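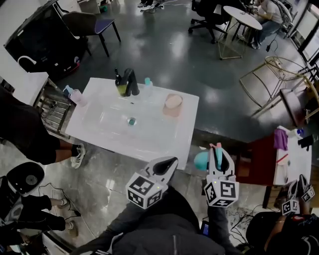

Kesholm washroom set – README

Hello! If you've landed in this folder you're probably either using the recordings or trying to work out what it would cost to make some of your own. I wrote most of this for the second lot, as we had a good few emails over the summer asking about money and kit, and I kept typing the same answers.

What's in the set

2467 short recordings of people doing small jobs at a sink with hand-held grippers: picking up bottles, moving a sponge, wiping round a basin, putting things back. 261 of them are marked "practice" in the index. I'd leave those out of training, but they're handy for testing your loading script. Every recording has its own folder, with the video, the gripper track and a notes file. The notes are patchy before August, sorry.

What we bought

The grippers were the easy bit. We ordered ours as part kits from Mestulow, and the marker cubes we printed ourselves. My advice is to budget for spare fingertips and spare cubes from day one. I didn't, and had to go back to Maricruz Beltrán (she holds the purse strings at Furkomstead) with a second order form, and then a third. Cubes get knocked and the printed faces scuff, and once a face is scuffed your tracking goes wobbly and you lose the afternoon.

The sink is a plain white countertop one. We did price up a proper plumbed-in wash station and it came to more than all the grippers put together! For picking and placing you don't need it. Spend the money on bottles. Get pump tops, spray tops, little ones with caps, in as many colours as you can find, and keep a few clear ones because they're harder for the models and you'll want them later.

Storage was the line I got most wrong. I'd planned on a single drive and we ended up with 3, plus a backup we rent from Parsa by the month. Put storage in as a running cost. It looks small on the order form and then it never goes away.

Things I'd put in the budget next time

Cables, and something to tidy them with.
A second table, so one person can set up while another is recording.
Chairs people can sit on for a whole session. Holding two grippers out in front of you is tiring, and you need to plan breaks as paid time.
A box of spare batteries and a decent charger.
Soap, cloths and sponges, which I'd been buying out of my own pocket until Maricruz told me off.

Hire or buy?

We went back and forth on this. Hiring makes sense if you only want a few hundred recordings. We'd got to roughly 1102 when the hire quote caught up with the price of owning the lot, so for us buying was right, but do your own sums – your people costs will swamp the kit either way.

Known problems

Some clips have other people and their grippers in the background, so filter on the "shared room" column if that matters to you. Left and right are swapped in a handful of the older notes files. I'm fixing them as I find them.

Last updated 10/18/22. If you spot a mistake, please put the folder name in your message, it saves me hunting for it.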